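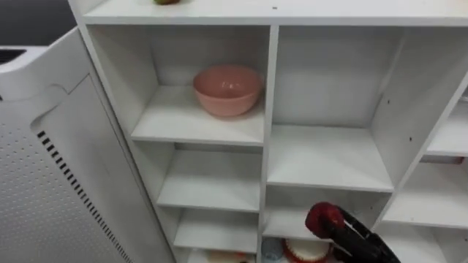 I've been chewing over the council's plan for the family support line since July, and I still can't make my peace with it. If you missed it (most people in Jorkard seem to have), the idea is to shut the drop-in desk at the Asedero centre and hand all the first calls to an outside firm called Cerneo. Worried about the kid next door? You ring a number, someone reads you a form, and the form decides how quickly anybody knocks.

I do get why it's tempting. The desk costs money, the social workers are run ragged, and a form never goes off sick. But I sat behind that desk for 2 years before I had my own children, and I can tell you that hardly anyone walks in with a tidy report. They come in about a bus pass. They ask where the loos are. Then, on the way out, with one hand on the door, they say their grandson's gone a bit quiet lately.
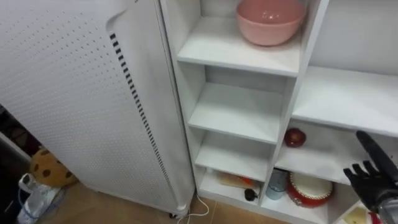
You can't put that on a form! There's no box for "gone a bit quiet". A good worker hears it, puts the kettle on and asks another question, and sometimes it's nothing and sometimes it very much isn't.

The council's own paper, dated August 29, 2024, says the desk saw 488 people last year and that 300 of them "required no further action". That second number is being waved about as proof the whole thing is a waste. I read it the other way. All those people had a worry, talked it through with somebody who knew what they were on about, and went home. And what about the rest? They'd have been holding for an operator, and I know how long I last on hold before I give up and do the washing up.
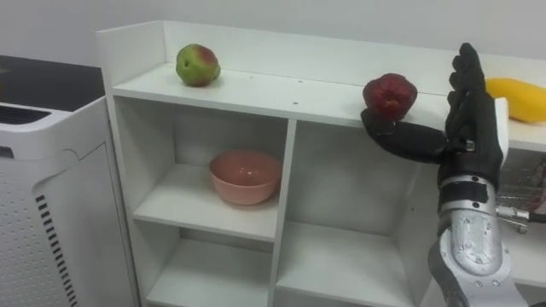 The other thing that bothers me is who gets missed. Out at Ye the signal's dreadful and half the families I know there are on pay-as-you-go. Teachers will ring, doctors will ring, they're paid to and they've got the landline. Grans won't, and neither will the neighbour who isn't sure and doesn't want to get anyone in trouble.

I'm not saying keep everything exactly as it was. The old opening hours were daft, for a start, and the waiting room could do with a lick of paint. Run the phone line as well, by all means, and have it open at night when the desk isn't. Just keep one door in town that a person can walk through. More than 800 of us have signed the petition so far, and there's a paper copy at the library if you don't like doing these things online. 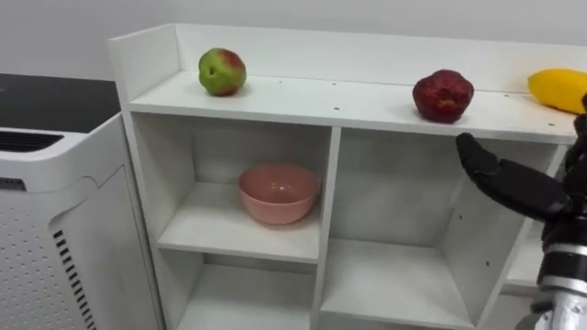

Fruit and a pink bowl on the white shelves.

The vote is at the next full meeting and the public can speak, though you have to put your name down beforehand. I've put mine down. I'll probably go bright red and lose my place in my notes, but I'm going.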